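Chore robots

From the Gavavow home-tech wiki. Page kept by Shu-fen Chien, last changed July 30, 2018.

A chore robot is a machine meant to do the small jobs people do with their hands: folding, wiping, sorting, hanging things up. I get asked all the time if they can do it yet, and my answer is "some of it, slowly, if you set the room up first!"

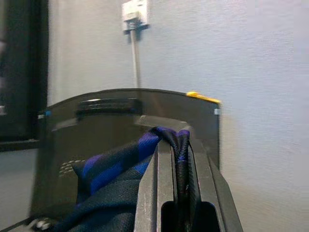
Soft things

Cloth is the hard part. A box keeps its shape when you grab it, but a striped bit of fabric with a braided strap crumples any way it likes, and the strap flops over whatever is holding it. Clamping a strap between two metal fingers is fine (most grippers can manage that much). Knowing where the rest of the cloth went is where I've seen good software give up. See-through plastic is nearly as bad, as depth cameras tend to look right past it.

What has been tried

The Geltix team ran 283 pick-ups of bags and shirts in April and got 266 of them off the table, which I think is great. Putting them down neatly was a separate test and went a lot worse. Chang, the shop-floor arm, does much better, but it handles the same part all day long and somebody lines the parts up for it.

Cost

Gedent wants $2,000 for its two-finger hand, and the wrist mount is another $464. You still need an arm to put it on, plus plenty of free evenings (ask my family).

See also: Laundry folding, Grippers, Bin picking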